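4.2 How the shared benches were actually kept

We had expected, when we began our visits to the Pluddale teaching laboratory, that most of our notes would concern the cabinets, where things are supposed to live. As the weeks went by we found ourselves writing a great deal more about the benches, where things really do live for much of the working day. People were very kind in letting us stand near them while they worked, and they talked to us freely about why a bottle was left out or a rack pushed back, and a good part of what follows comes from those conversations as much as from our own watching.

The room holds 12 work places, and over the month of May we visited nine of them often enough to say something useful about their habits. Users of the room spoke of "front things" and "back things," and we have kept their words. Front things are picked up many times in an hour. Back things are needed sooner or later, and it is a comfort to have them within reach, but they can wait behind something else. 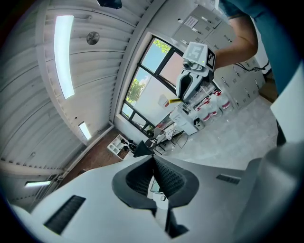
Figure 7. Window bench and storage cabinets, Pluddale laboratory.

Bottles were the front things that people cared about most, and they were also the ones most likely to cause a small disagreement between neighbors. Some users gathered them into a cluster near the elbow, while others preferred a line, and the line had its warm defenders, who told us that a missing bottle shows up at once as a gap. The window bench follows the second habit (Figure 7): three clear bottles with red labels stand in a row on the light grey top, with the plastic containers and racks behind them. The bank of small-handled cabinets in the same part of the room has a paper label on one of its upper doors, and labels of this kind came up again and again in our talks, usually with a wish that there were more of them.

Instruments followed a different logic, and a slower one. Once a boxy piece of equipment had found its place on a bench, the smaller items settled around it, and users were reluctant to move it even when they agreed that it stood in the way. We take up this reluctance again in Section 5, together with the older storage plan drawn up under the Khalaf scheme, which gave each bench 2 fixed zones and left the rest of the surface to the good sense of whoever was using it.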